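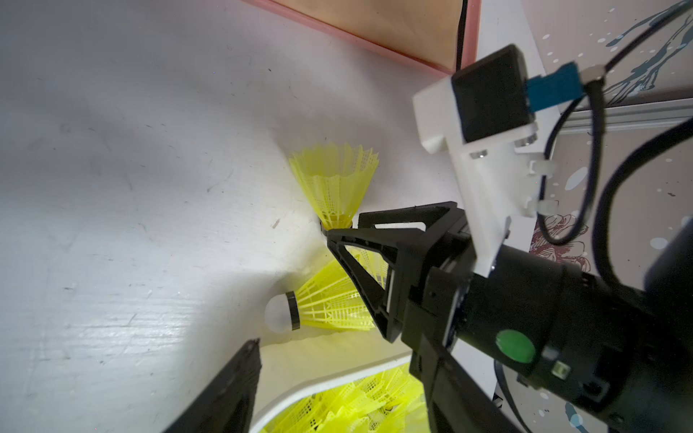 Two of the yellow plastic shuttlecocks.

Hello again from Feltumbridge! I promised I'd keep this one shorter than the last report, so let's see how I go.

The big news is that Saturday badminton is properly up and running at the old Vass Street hall. We opened in April with 3 courts marked out, and a fourth went in once the floor near the stage had been sanded and sealed. Court hire has brought in $2566 so far, all of it set aside for the winter heating bill (last year's was a shocker).

Your grant has mostly gone on the lights and the nets. Gillex did the wiring and came in a bit under their quote, so with your okay I'd like to put the difference towards junior racquets — the ones we have are adult length and the little kids are swinging from the elbow to cope.

We've stuck with plastic shuttles for the social sessions. The feather ones fly beautifully, but they don't last with beginners, and the yellow shows up well against our cream walls.

Not everything is on track. The change room tiling is nine weeks behind, as Cutura sent the wrong colour and the replacements still haven't turned up. I've stopped paying for storage in the meantime. The women's evening group has also been slow to fill, so I'm moving it to 7:30 to give people time to get dinner sorted first.

Next report will have the full attendance sheets attached.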